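24 January 2026
Bench notes, swab transport tubes, Sasby vs Prorkeck

Second attempt at the comparison. Shireen wants a recommendation before the reorder and the Prorkeck rep has been on the phone to her again. I still don't believe the leak figure on their sheet. It says the cap holds "under all normal transport conditions" and then doesn't say what those are. Upright in a rack is a transport condition, I suppose.

Stock on the bench: one bag of Sasby, one bag of Prorkeck, same nominal size, both screw cap, both with the moulded skirt so they stand up. Prorkeck graduations are printed, Sasby moulded. Wiped one of each with 70% ethanol and the Prorkeck print smeared at the first wipe. Marthinus says we never read the graduations anyway. True for swabs, not true for the urine aliquots, and people grab whichever bag is open.

Leak test, my version. Fill with dyed water, cap by hand to finger tight, lay on its side on blotting paper overnight, then invert for an hour. 51 tubes of each. I capped all the Sasby ones and Haruna capped the Prorkeck ones, which was stupid, and I only saw it when we had finished. She has a stronger grip than I do. So any difference in Sasby's favour is probably real and any difference in Prorkeck's favour could just be Haruna.

Result: Sasby 5 with dye on the paper, Prorkeck 9. Not enough to hang anyone with. Four of the Prorkeck leakers had a visible whisker of flash on the thread, which I would call a moulding fault and they will call a bad batch. No flash seen on the Sasby leakers under the magnifier, so I don't know why those went.

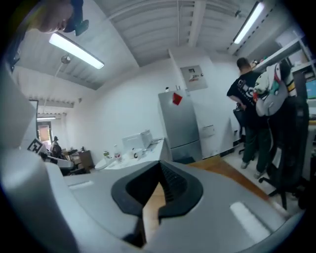
Anathi asked whether finger tight means anything at all. Fair. We have a torque gauge in the cupboard with a calibration sticker that ran out last April. I used it on a handful out of curiosity and the readings wandered so much between repeats on the same tube that I'm not writing them down. If we want to quote torque to a supplier it has to go out for calibration first.

Centrifuge: ran both makes at the usual swab setting, balanced, no cracks, no caps lifted. The sheet claims a much higher limit for Prorkeck. I haven't tested that and don't intend to in our rotor.

Labels. The Hundine labels peel off the Prorkeck tubes at the corner after a night in the fridge. They stay put on Sasby. The Prorkeck plastic feels slicker, though both bags say polypropylene and nothing more. Nosipho thinks mould release residue. Could be. Try wiping a few with ethanol before labelling and see if the corners stay down. If that cures it, it is still no use to us, as no one on the morning shift is going to wipe tubes before labelling them.

Sterility: both come with a certificate. The Prorkeck certificate has a lot number on it that doesn't match the bag. The rep told Shireen it was "the parent lot". Asked for that in writing, nothing yet. I would not put these into clinical use until it arrives, whatever the price.

Price, for what it's worth: the Prorkeck offer only applies from 400 bags upwards, and we don't have the shelf space. Fourie (the distributor, no relation to Anathi, she is tired of being asked) will hold stock for us but charge for holding it. Nobody has put that charge into the comparison. Marthinus to get a figure.

To redo:
Leak test, same person capping both makes, order mixed up, tubes from at least two lots.
Label test with and without the wipe.
Photograph the flash on the four bad threads before someone bins them. They are in the zip bag marked KEEP, top drawer.
Send torque gauge off.

For now stay with Sasby. Not impressed with 5 leakers either, and I'd like to see what the older lot does, if there is any left in the store.

Added later: Haruna found half a bag of the old Sasby lot behind the sharps bins. Expiry is fine. Will use it for the repeat.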